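January, started 8:40

Sleeve samples, second round. Carrying on from Urszula's page, so the sample letters continue from hers. Everything today is the charcoal cloth from Jidley, the matte one, cut from the roll on the lower rack. The roll from Cieślak is closer to true black and has a slight sheen under the bench lamp. I put it back in its bag so the two don't get mixed again.

Roll weight before cutting, with the core: 1,508 g. I didn't weigh the core by itself. Do that when the roll is finished and write it here.

Cut three sleeves, F, G and H. Same pattern piece for all of them, grain running down the arm. F is the pattern as it stands. G has 11 mm taken out of the width at the elbow, tapering to nothing at both ends. H has the same taken out, but the length was left long so it could be rolled at the bottom.

Relaxed all of the pieces flat on the table before sewing. Left them while I cleaned the overlocker, which had a lot of gray lint under the plate and a broken needle tip sitting in it. Could be the reason for the skipped stitches Cor complained about. Changed both needles and ran scrap until the seam was even. The differential is set one notch above neutral. At neutral the seam waved, and two notches up it puckered.

Sewing notes:

- F went together without trouble. Seam lies flat.
- G is tight to turn through. Had to pull it over the long dowel.
- H is the same as G until the bottom edge. I left the end raw on purpose to see if it would roll by itself. It curls outward a little, not enough to hold.

Awuor came by before lunch and tried F and G on. F bunches badly above the elbow when the arm is bent, and when the arm goes straight again the folds stay where they are until someone pulls the sleeve down. G is better. It still folds, but the folds are shallower. Over the forearm, where it's stretched, you get faint ridges running across. She thought they came from the knitting and would steam out. I steamed one side of G and left the other. No difference I could see or feel, so they come from the stretch.

Her other remark was about the upper edge. It slides. She suggested a strip of gripper elastic, the silicone dot kind, and I think she's right, but we only have it in white and it would show at the armhole. Hằng may have black in the Citstead box. Ask her.

Cuffs, afternoon. Tried three ways of finishing the bottom:

1. Separate rib band, folded double and sewn on. Neat, but bulky at the seam. There are four layers at the join and the machine hesitates going over it.
2. Long sleeve turned up once and tacked. Looks like a hem that somebody forgot to finish. Dropped.
3. Long rib section, rolled on itself two or three times and left loose. It sits in thick rings and stays up without stitching as long as the rib is snug.

The third is the one to keep working on. I like that it can be let down when more length is wanted, and nothing has to be unpicked. The downside is how much cloth it uses, and that it grows wider with every roll. Genowefa wants it tried with the lighter rib - same color family, thinner yarn - and I've cut a piece for that but not sewn it.
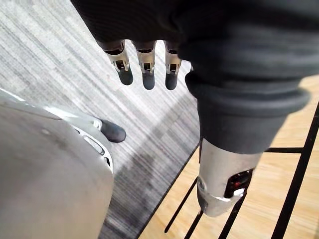

Below the rolls the sleeve ought to run narrow and smooth, with no second set of wrinkles. On H it does for most of the length and then goes slack near the end. I pinched out the slack with clips and marked the line in chalk. Chalk barely shows on this cloth. The yellow pencil is better, the white one brushes off as soon as the piece is handled.

Lint: this charcoal picks up everything. After one afternoon on the bench G had white threads along the whole seam. Wiped the bench, then used the roller, then the damp sponge. The sponge did best. Please don't cut interfacing on that side of the table while these are out.

Wash piece: a square from the offcuts went in with the gray load on cool, and I pinned its untouched twin to this page to compare. Square is drying on the rack by the window. Will measure tomorrow, before pressing.

Thread: the cone in use is Jimari, dark gray, 514 on the label under the base. The other dark gray on the shelf has lost its label and is a shade greener. Fine for basting. I put a piece of tape on it so it doesn't end up in a seam.

Cor asked if the pattern could lose the underarm seam and go to a single seam at the back. Possible on G's width. It would mean redrawing the top curve, and I'd want to see H finished first.

To do:

- sew H along the chalk line and try it on again
- lighter rib cuff for Genowefa
- black gripper elastic, ask Hằng
- measure the wash square, write shrinkage both ways
- transfer G's elbow change to the card pattern, old line left in pencil
- order overlocker needles, that was the last pair

Stopped at 4:15. G and H are on the hangers, F is in the drawer with Urszula's earlier ones. Iron off, steamer emptied.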